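How Do Books Get Their Facts Checked?

Ages 8 to 11

Some books tell stories that came out of the writer's head. These are called fiction. Other books tell you about things that really happened, or about how the world works. These are called nonfiction. When you read a nonfiction book, you expect the facts in it to be true.

Writers make mistakes like everyone else. They copy down a number wrong, or spell a name the way it sounds. So before some nonfiction books are printed, another person goes through them looking for errors. That person is called a fact-checker.

What is a fact?

A fact is something that can be shown to be true or false. "The bridge opened in February" is a statement you can check. "The bridge is beautiful" is an opinion. You can agree or disagree with it, but you can't look it up.

A fact-checker starts by reading the whole book with a pencil. Every statement that can be checked gets a line under it. Names, dates, ages, distances, colors and the weather all get underlined. When Randa Jaber checked a book about a flood in the town of Foley, she underlined 1385 statements. It was not a very long book.

Where do the answers come from?

The place where a piece of information comes from is called a source. There are two main kinds.

A primary source was made by someone who was there. A diary is one. So is a letter, a ship's log or a recording of a person talking about what they saw.

A secondary source was made later by someone who studied what happened. An encyclopedia is a secondary source. So are most school books.

Checkers use both kinds, but they like to get as close to the event as they can. The writer of the Foley book, Nuala Ó Néill, had talked to people who lived through the flood. She gave Randa her notebooks and recordings. Randa also called many of the same people and asked them again - politely, and one question at a time.

What if two sources disagree?

This happens a lot. One newspaper said that 662 houses had water in them. A man named Pádraig Moriarty, who ran the town's boat shed, remembered a much smaller number. Neither one was lying. The newspaper had counted every house where the water reached the basement, and Pádraig was thinking of houses where it reached the front door.

Randa told the writer what she had found. The writer kept the number and added a sentence saying what had been counted. A checker doesn't usually rewrite the book. The checker asks questions, and the writer and editor decide what to change.

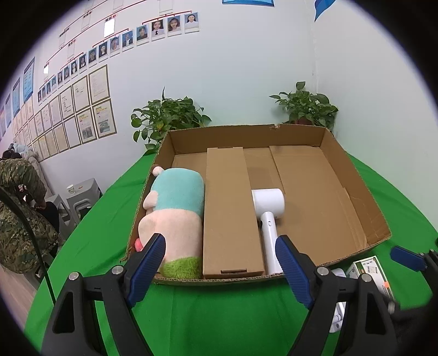 Small details need checking too, and a sentence can be partly right. A picture is a good source for details like these. Suppose a writer has written, "On the green tablecloth was a cardboard box with a hair dryer and a pink stuffed toy in it." The box is cardboard and the cloth is bright green, so those get a check mark. The hair dryer gets one as well, and the writer could add that it is white. The toy is pink in the middle, and it has a pink ear and a pink bump like a snout. It is also turquoise and lime green, so the word "pink" gets a question mark next to it. If the sentence went on to say who packed the box, the checker would have to ask somebody, as the picture can't tell us that.

Are all books checked this way?

No. Checking takes a lot of time, and often the writer has to pay for it. Some books are checked from beginning to end, some only in part, and some are checked by the writer alone. If a mistake is found after a book comes out, it can be fixed the next time the book is printed.

Words to know

Editor: a person who helps a writer improve a book.

Nonfiction: writing about real people, places and events.

Source: where a piece of information comes from.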